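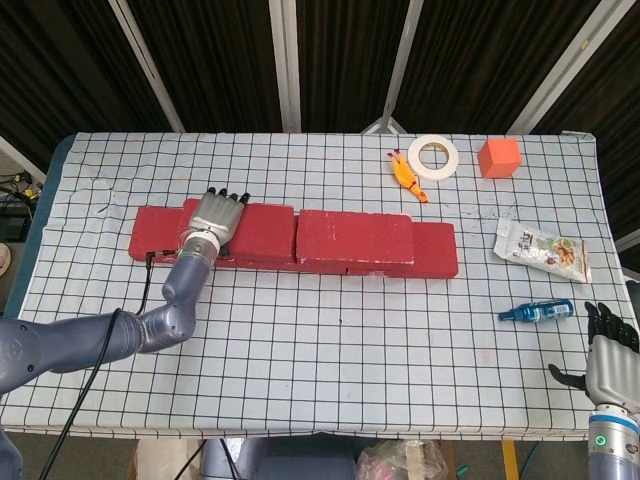
How much does the Falell tablecloth shrink in the wash?
It loses up to 3 cm in length and 2 cm in width on the first 40 degree wash, and we cut every cloth with that allowance. After that it stays the same size.

Falell woven cotton tablecloth
Made by Bianchini for Urden
Product code 234

Falell is a medium-weight cotton cloth for everyday use. It is woven in a plain weave and hemmed on all four sides with mitred corners. The hem is 2 cm deep and stitched twice. We have sold it since the Millness shop opened and it is still our most reordered table linen.

Sizes
Small square: 105 x 105 cm
Rectangle: 140 x 200 cm
Long rectangle: 140 x 250 cm
Sizes are given after the first wash.

Choosing a size
Measure the table top and add 20 cm to each side for a normal drop, or 30 cm if you want the cloth to reach the seats of the chairs. Measure with any extension leaf in place. If you are between sizes, take the larger one and have it re-hemmed. Matilde Mota does this for us at Millness and it usually takes a week, longer in November and December.

Colours
Chalk, Slate, Moss and Brick. The yarn is dyed before weaving, so the colour is the same on both sides. Dye lots vary a little. If you need two cloths to match, please order them together.

Care
Machine wash at 40 degrees. Wash Brick separately the first two times. Do not bleach. Tumble dry on low or line dry, and iron while still slightly damp. Candle wax should be left to harden, lifted off with a blunt knife, then ironed between sheets of kitchen paper. For red wine, rinse with cold water straight away - hot water will set the stain.

The cotton is not coated and spills will soak through. On a polished table use a felt underlay, sold separately in 105 cm and 140 cm widths.

Price
Small square £41
Rectangle £58
Long rectangle £69
Napkins in the same cloth, set of four, £26

Delivery and returns
Orders placed before 2 pm leave the same working day. Unwashed cloths can be returned within 30 days. Re-hemmed cloths can only be returned if there is a fault in the fabric or the stitching.

Trade orders
For cafes and guest houses we can supply other lengths from a minimum of ten cloths. Contact Dario Benedetti at the Millness shop with your table sizes and the colour you want - he will send a swatch with the quote.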